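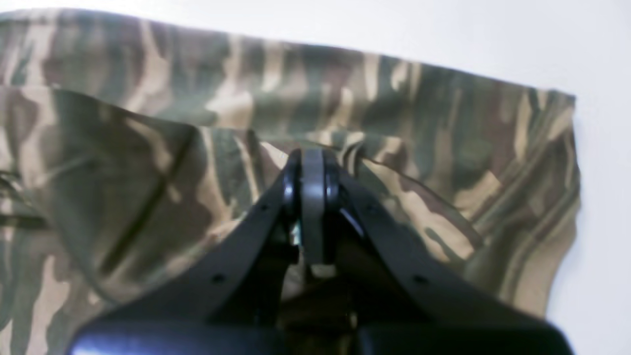

*Camouflage-patterned cloth on a white surface.*

# Savness wants 23 more volunteers, but is vague about what they will do

Savness, the community television and radio station in Gundville, has opened its biggest call for volunteers so far. It wants 23 people to start in June, along with two interns, and says they will help it "bring every street on air". Which streets, and in what programmes, it has yet to say.

The notice went up on the station's website and in the window of its front office. It asks for camera operators, sound assistants, people to answer the phones during live shows and what it calls "story finders". No experience is needed for any of these. Applicants are promised training, a reference and access to the editing room out of hours.

On paper that is a decent offer. Gundville has little local news left, and the station's coverage of council meetings is often the only record residents can watch from home. But Savness has made promises like these before. Last year's call spoke of a weekly youth programme and a mobile studio. The youth programme ran for a single short series, and the mobile studio is still listed on the website as "coming soon".

Murray Thibodeau, who manages the station, said the criticism was fair up to a point. "We announced the van before we had the van," he said. "I wouldn't do it that way again. This time the training slots are in the diary and the trainers are booked."

Asked who the trainers were, he said the names would be given to successful applicants. 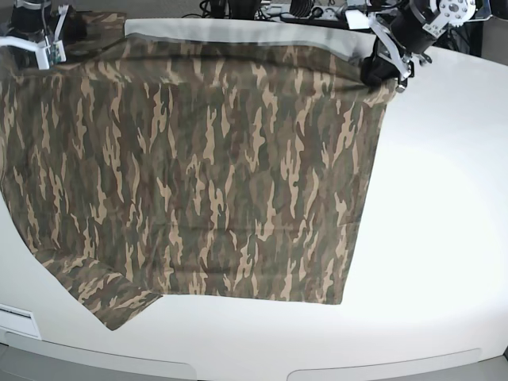
## How the hours are counted

The notice says volunteers gave Savness 2,589 hours last year. It is an impressive number and it appears in large type. It is also hard to check. The station moved its rota to a booking system called Hoxha part way through the year, and hours from before the change were added from paper sign-in sheets.

Hoxha records the length of the shift a person books. It does not record when they leave. A volunteer who signs up for an evening and goes home after the first programme is still down for the whole evening. Mr Thibodeau accepted this but said it worked the other way as well, with plenty of people staying late to finish an edit and never claiming for it.

That may well be true. It would be easier to believe if the station published a breakdown showing how much of the time went on making programmes and how much on meetings, training and stacking chairs. Mr Thibodeau said he would "look at" doing so.

## What the interns get

The internships raise a different question. Each one asks for around 10 hours a week over the summer and is unpaid, though bus fares and lunch will be covered. The work includes editing, writing scripts and keeping the programme schedule up to date.

Keeping the schedule was a paid part-time job until the last post-holder left, and it has not been advertised since. Mr Thibodeau denied that an intern was being used to fill the gap. He said the duties had been shared among existing staff and that interns would "sit alongside" them. The notice itself says the intern will be "responsible for" the schedule, and he agreed that the wording should be looked at again. It had not been altered when this item was written.

## Money from Andero

The new training is being paid for by Andero, a property firm with an office in the town centre. Neither side would say how much it is giving. The firm's name will appear at the end of programmes made by new volunteers, and Savness says it will have no say over what goes in them.

Andero has a planning application waiting for a decision, and Savness will be covering the meeting at which it is heard. Mr Thibodeau said the coverage would carry a spoken note about the funding - a sensible step, if it happens.

## Applying

Forms are available from the front office and on the station's website. Applicants must be 16 or over, and those under 18 need a signature from a parent or guardian. Anyone interested in the internships should ask to see the full list of duties first.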